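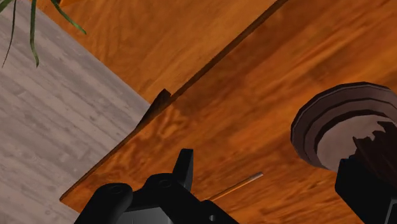 Why did the tank drop 472 litres overnight with every tap shut? A cracked elbow on the underground line to the laundry let it out.

I found the crack after lunch, 90 centimetres down the fence line from the pump, under the old lavender. The soil above it was only slightly darker than the rest, so walking past it told me nothing. Clay takes a lot of water before it shows any at the surface. The elbow is the grey glued type, and the split runs along the inside of the bend where the pipe has been pushed sideways by a root. The root is thumb-thick. I cut it back to the trunk side and painted the end.

Method, so I have it for next time. Read the tank gauge last thing at night and write it down. Shut the house valve at the pump. Read again before breakfast. If the level holds, the leak is on the house side. If it drops, the leak is in the tank, the outlet or the short run to the pump. On the first night, with the valve shut, it held. On the second night I opened the house valve and shut the laundry branch, and it held again. Last night I opened both and lost the 472. That left the laundry branch and nothing else, and I should have started there given that it is the oldest pipe on the block.

The pump gave a hint back in July which I misread. It was cutting in every 9 minutes with no demand. I put that down to the pressure vessel, pumped the vessel up to 200 kPa with the bike pump and wrote "fixed" in the book. The interval did get longer for a few days. A properly charged vessel will mask a slow leak by feeding it for longer between starts, so the fix made the fault harder to see. I have crossed out "fixed" and left the rest of the entry as it was.

Repair: cut out the elbow with a hand's width of pipe on each side. Two couplings, one new elbow, primer, cement. The first coupling went on crooked because I was working on my stomach with one arm in the hole, and I had to cut it off and go again. That used up the spare length. Drove to Drarnance for another, and they only sell it in the long lengths now, so there is a good deal left over behind the shed. Fenna Lambrechts was at the counter and asked if I had replaced the foot valve yet. I have not.

The cement tin says to wait before putting pressure on the joint. I gave it until dark. Opened the branch slowly with the laundry tap cracked to let the air out, then shut the tap and watched the joint with the torch. Dry on the outside for as long as I could be bothered kneeling there. The hole stays open tonight with a sheet of ply over it. Maeve has been told, and so has the dog.

Other matters. The first-flush diverter on the north downpipe is blocked again with gum leaf and wants a coarser screen ahead of it. The gutter guard Janka Slanina lent me does not fit our profile; return it with thanks. Colour of the tank water is fine, smell is fine, no wrigglers under the strainer. The strainer basket itself has a small tear near the rim which will need mending before the weather warms up and the mosquitoes start.

Rain forecast is poor. At our normal use the tank will see us through to the end of the month, and after that I will have to ring for a load. Last time the carter needed several days' notice and could not get past the gatepost, so the hose had to come in over the hedge. Trim the hedge.

Gauge at bedtime is written inside the pump-house door in pencil. Read again before breakfast.

Last updated: 16 August 2025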